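Lettre aux membres, octobre
Le linge de maison : laver moins chaud, ranger mieux

Chers membres,

Le mois passé, plusieurs personnes m'ont écrit au sujet des draps. J'ai donc demandé conseil à Nuala Rafferty, qui a tenu pendant 30 ans la blanchisserie Rafferty et qui connaît ce sujet beaucoup mieux que moi. 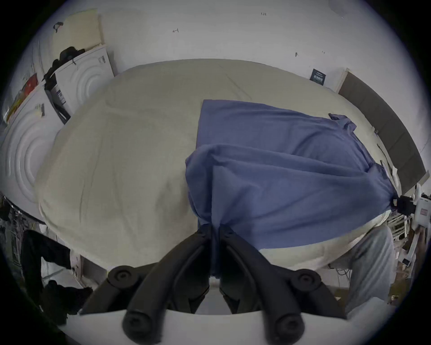
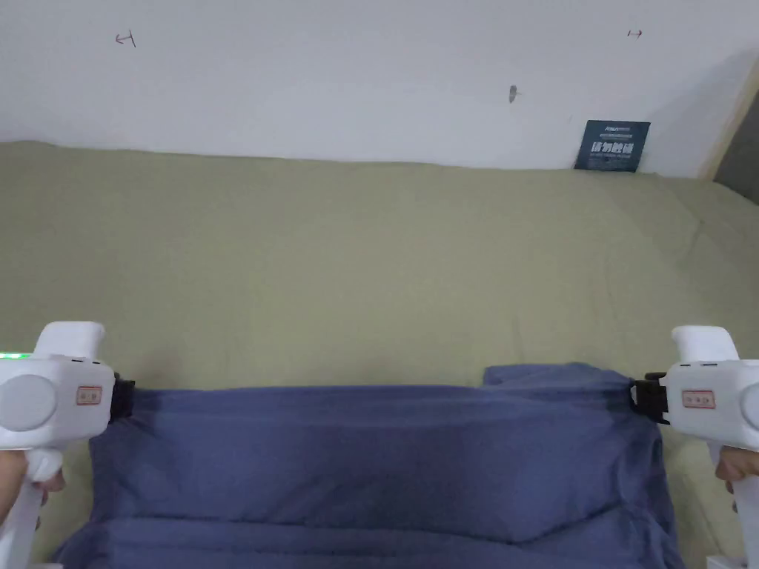

Un lit et son drap.
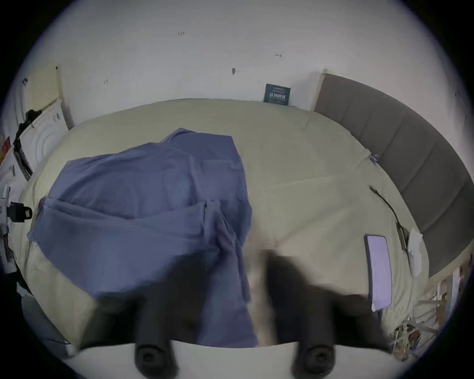
À quelle température faut-il laver les draps en coton ?
Pour l'usage courant, 40 degrés suffisent, et on monte à 60 degrés après une maladie ou si quelqu'un dans la maison est allergique aux acariens. Il convient de lire d'abord l'étiquette, car certains cotons teints ne supportent pas 60 degrés.

Nuala insiste aussi sur la quantité. Un tambour trop rempli lave mal, et le drap-housse a la mauvaise habitude d'avaler les petites pièces dans ses coins. Elle conseille de fermer les boutons des housses avant le lavage et de laisser toujours l'espace d'une main au-dessus du linge. L'adoucissant n'est pas nécessaire. Pour les serviettes, il est même déconseillé, parce qu'elles boivent moins bien l'eau ensuite.

Pour le séchage, le fil dehors reste le meilleur choix tant que le temps le permet. Secouez fort chaque pièce avant de l'étendre, vous repasserez moins. Dans un appartement, ouvrez la fenêtre pendant que le linge sèche, sinon l'humidité va dans les murs.

Enfin, le rangement. Sewwandi Bandara met chaque parure complète à l'intérieur d'une de ses taies d'oreiller, et son armoire est devenue très claire. J'ai essayé la même chose chez moi avec 3 parures et je ne cherche plus rien le soir.

L'atelier de raccommodage reprend à Stesgate, à 18 heures, dans la petite salle du premier étage. Il y a 8 places. Apportez un drap usé et du fil de la même couleur, les aiguilles sont sur place. Pour s'inscrire, il faut répondre à cette lettre.

Sena Nartey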